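Student team prepares desktop dismantling project for Irkel competition
24/12/2019

The Robotics Club has confirmed that its computer recycling project will be entered in the Irkel student competition in July. The project asks students to program a robot arm to take parts out of old desktop computers so that they can be sorted and used again.

Members of the club have worked on the project throughout the autumn term. Entries are judged on a set task, for which a team may score up to 100 points, with further marks for a written report.

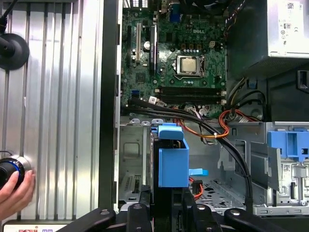 The club's entry is named Stolix. Its main aim is to deal with drives, cables and small circuit boards, which are often damaged when computers are broken up in bulk. Students are expected to write their own control programs and to keep a log of every attempt. The log now holds 2734 entries and will be submitted with the report.

Teaching on the project is given in weekly sessions, and students from all years may attend. Work in the present term has dealt mainly with reaching into a case without pulling on the wiring.

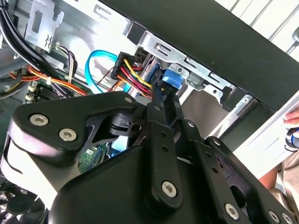
Soledad Kowalczyk said that cables had proved harder to plan for than any of the solid parts, and that the students had learned to approach slowly and check their position before closing the gripper. She added that the report would set out failed attempts as fully as successful ones.

The next stage of the project concerns the placing of parts in holders after removal. The club has set aside the first five weeks of the new term for this work. 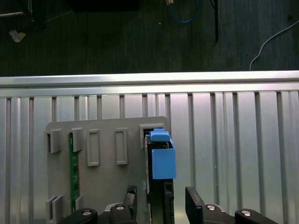

Teams in the competition may register up to 10 members. Students who wish to join should give their names to the club before the start of term. No earlier experience of programming is required, but regular attendance is expected.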